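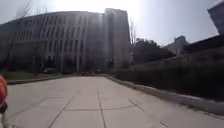
Re: [outdoor-robots] Farkano Orier kit -- anyone tried one?

From: Romana Rusnák
To: outdoor-robots list
Sent: February, 21:40

Ctibor Zeman wrote:

> Hello all,
>
> We're thinking of buying the Farkano Orier kit for our delivery
> cart, and the only things I can find to read are Farkano's own
> pages and a very short thread on this list that ended with
> somebody asking about cable glands. Has anyone run it outdoors
> for longer than an afternoon?
>
> Three things I'd like to know:
>
> 1. How does it do on plain concrete, where there's nothing much
> to look at?
> 2. What happens with the sun in its eyes?
> 3. Is the setup as quick as they say? We have one student and
> not a lot of patience.
>
> It would go on a four-wheeled base we built ourselves, so a kit
> that only likes Farkano's own chassis is no good to us.
>
> Ctibor

Hello Ctibor, and hello everyone,

Yes! We've had an Orier since the autumn and I've been meaning to write something up, so thank you for the push. It lives on Vrabec, our orange outdoor robot, and most of what follows comes from one stretch of wide pavement that leads up to the big curved building near us. The route we drive is over 900 metres there and back, nearly all of it concrete slabs with a curb along each side. I like this kit a lot. I also have a list of grumbles, and you'll get those too.

Your question 1, plain concrete

Better than I expected. I'd assumed that a broad, pale, empty pavement would be the worst case, and with the factory settings it was -- Vrabec wandered about like someone looking for their keys. Then Zdeňka Bednárik found the "edges first" option, which tells the Orier to trust the curbs and stop caring so much about texture. After that it held the middle of the path very nicely. The joints between the slabs help as well, I think, though they can also fool it. They don't all run straight (some go off at a diagonal, and there's one that curves) and the early firmware took a long diagonal joint for an edge twice on the same morning. We updated and haven't had it again, but please don't take that as proof.

A dark hedge next to the path is fine. A low curb against grass is fine too, provided the curb is in one piece. Where it's chipped or buried in leaves you get a wobble, and on a wobbly day I walk alongside with my thumb on the stop button.

People it handles by slowing down early, a good deal earlier than I would. You can have two people chatting way down by the buildings and the Orier already has them marked as something to think about. Marek Holub finds this maddening. I find it rather sweet, and our safety form was much easier to fill in because of it.
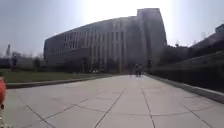
SUN AND GLARE

Your second question is the one I'd been hoping somebody would ask, since our pavement points straight at the low winter sun for a good part of the day. You get a white bloom at the top with streaks running down over the building fronts, and the upper floors just wash out. Anything that steers by distant landmarks has a hard time of it.

The Orier copes because it mostly looks at the ground. The concrete stays well lit and readable even when the sky is hopeless. What does suffer is the "return to known place" feature, which wants tall things on the horizon. I'd switch that off from late morning onwards. Miloslav Holub went through the log from our longest session and found 2964 warnings, almost all of them the same complaint about a bright region. The robot drove perfectly well through the lot! So the log is noisy and you'll want to filter it, or you'll think the sky is falling in.

If you use Ilta for your logs there's a filter file I can send you. It's nine lines and five of them are comments.

Path ends and bollards

You didn't ask, but you will. At the far end our pavement comes out at a road, with a couple of pale bollards across the opening: a small rounded one and then a much wider, whiter, blocky one nearer the curb. Pale bollards on pale concrete, in glare, with parked cars behind. I was properly nervous about that spot.

We set a hard stop line well before the road and I'd tell anyone to do the same, whatever the kit. With that in place we tried creeping up to the bollards by hand, and the Orier drew both of them on the map. The little one came up late, later than I'd like. Bicycles left beside the path it sees early but draws as a sort of fuzzy lump.

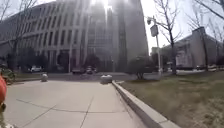
Your question 3, setting up

Farkano say two hours. It took us a day and a half, and I'd blame half a day of that on a bracket we'd drilled badly. In order:

1. Bolt the sensor bar on level. Really level, use a proper spirit level and not your phone.
2. Plug it in and let it sit until the light stops blinking.
3. Push the robot by hand along a straight curb, there and back. The manual says once, we do it three times.
4. Type in your wheelbase. Ours is 1414 mm and the form refused four digits until we updated, so update first.
5. Set your stop lines before you let it drive itself anywhere.

It doesn't mind a home-made base at all. Vrabec is entirely our own and the only thing it needed was a speed signal from the wheels.

Grumbles: the connector caps are fiddly with gloves on, the manual has two different chapter sixes, and their support answers quickly but always to the person who bought it, so put a shared address on the order.

Would I buy it again? Yes, and I'm trying to get a second one out of our budget. If you're ever over this way, come and push it along a curb yourself. Early afternoon is best if you want to see it with the sun in its face.

Marek wants me to add that the glands are M16.

Romana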